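홈 연구 인터뷰 자료실 연재 구독 문의

손으로 든 그리퍼로 과일 집는 법을 가르친다
트라코 조작학습팀 암누아이 차이야폰 연구원 인터뷰

로봇에게 과일을 옮기게 하려면 먼저 사람이 많이 옮겨 봐야 한다. 트라코 조작학습팀의 암누아이 차이야폰 연구원은 지난 1년 동안 그 일을 했다. 팀은 로봇 팔을 원격으로 조종하는 대신 사람이 그리퍼를 직접 손에 들고 작업하는 방식으로 시연을 모은다. 그는 8월에 정리한 결과를 두고 “예상한 것과 맞은 부분이 절반, 틀린 부분이 절반”이라고 말했다.

원격 조종을 그만둔 이유부터 물었다. “속도 때문입니다. 예전 장비로는 숙련된 사람도 한 시간에 시연 40개를 넘기기 어려웠어요. 지금은 같은 시간에 100개까지 나옵니다. 그리고 로봇을 끌고 다닐 필요가 없으니까 아무 방에서나 할 수 있습니다. 연구실 책상에서만 모은 데이터는 연구실 책상에서만 통하거든요.”

이번 과제는 ‘프라서트스리’라는 이름으로 진행됐다. 식탁보 위에 흩어진 과일을 접시로 옮기는 단순한 작업이다. 과제를 고를 때는 크기와 단단함이 서로 다른 물건이 한자리에 있는지를 가장 먼저 봤다고 한다.

“방울토마토하고 배만 한 과일은 손가락을 벌리는 폭부터 다릅니다. 큰 과일은 집기 전에 거의 끝까지 벌려야 하고, 중심이 조금만 어긋나도 들어 올릴 때 돌아갑니다. 작은 것은 벌린 폭보다 접근하는 높이가 문제고요. 식탁보에 손가락 끝이 닿으면 천이 같이 끌려옵니다.”
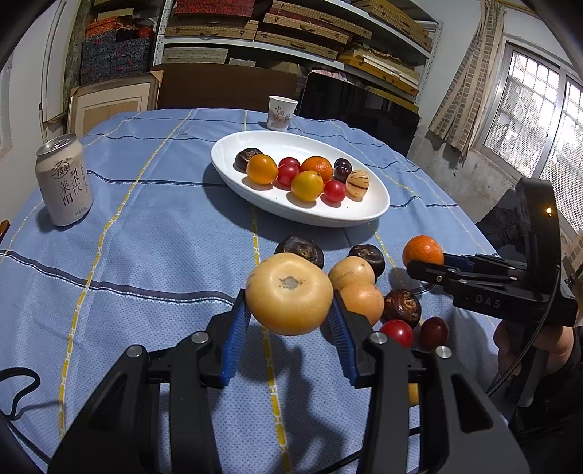
양손 시연과 순서

양손에 그리퍼를 하나씩 드는 방식은 중간에 들어왔다. 처음 모은 시연 200개는 모두 한 손 작업이었다. 차이야폰 연구원은 이때 학습한 정책이 물건을 하나 옮긴 뒤 다음 물건을 정하지 못하고 멈추는 일이 잦았다고 설명했다.

“두 손을 쓰면 사람이 자연스럽게 다음 것을 준비합니다. 왼손이 큰 과일을 들고 있을 때 오른손은 벌써 귤 옆에 가 있어요. 그 움직임이 데이터에 남습니다. 정책이 배운 게 순서인지 단순한 위치 관계인지는 아직 구분하지 못했습니다. 그 부분은 논문에도 모른다고 썼습니다.”

최종 학습에는 시연 563개가 쓰였다. 버린 것도 적지 않다. 그는 가장 흔한 탈락 사유로 두 그리퍼가 서로를 가려 위치 추정이 튄 경우를 들었다. “작업자는 잘했다고 생각하는데 궤적을 열어 보면 손이 순간적으로 식탁 밑에 가 있어요. 그런 건 고치지 않고 뺍니다. 보간해서 살려 본 적이 있는데 결과가 더 나빴습니다.”

방을 바꾸는 일

팀이 가장 공을 들인 변수는 배경이었다. 같은 과일을 쓰더라도 식탁보와 조명을 바꾸고, 짐이 쌓인 방에서도 시연을 모았다. 과일과 상관없는 컵이나 음료 캔도 식탁에 그대로 둔다.

“정리된 배경에서만 학습한 정책은 캔 하나에도 흔들렸습니다. 캔으로 손을 뻗거나 아예 접근을 안 합니다. 방을 늘리니까 그 문제가 줄었어요. 같은 방에서 시연을 두 배로 모은 것보다 방을 바꾼 쪽이 효과가 컸습니다.”

반대로 기대에 못 미친 것은 손가락 패드였다. 홈이 있는 패드로 바꾸면 미끄러짐이 크게 줄 것으로 봤지만, 평가에서는 차이가 작았다. 그는 껍질이 매끈한 과일보다 꼭지 쪽이 움푹한 과일에서 오히려 실패가 많았고, 원인은 패드가 아니라 잡는 방향에 있었다고 했다.

힘 정보가 없다는 한계도 남아 있다. 영상과 손가락 간격만으로는 얼마나 세게 쥐었는지 알 수 없다. 무른 토마토를 옮기는 시험은 그래서 이번 결과에서 빠졌다. 다음 과제 ‘플론몬트’에서는 손잡이 쪽에 힘 센서를 넣고, 발로스데일에 있는 협력 연구실에서 같은 절차를 되풀이할 계획이다.

시연자는 어떻게 교육하느냐는 질문에는 짧게 답했다. “천천히 하라고만 합니다. 처음 30분은 다들 너무 빨라요.”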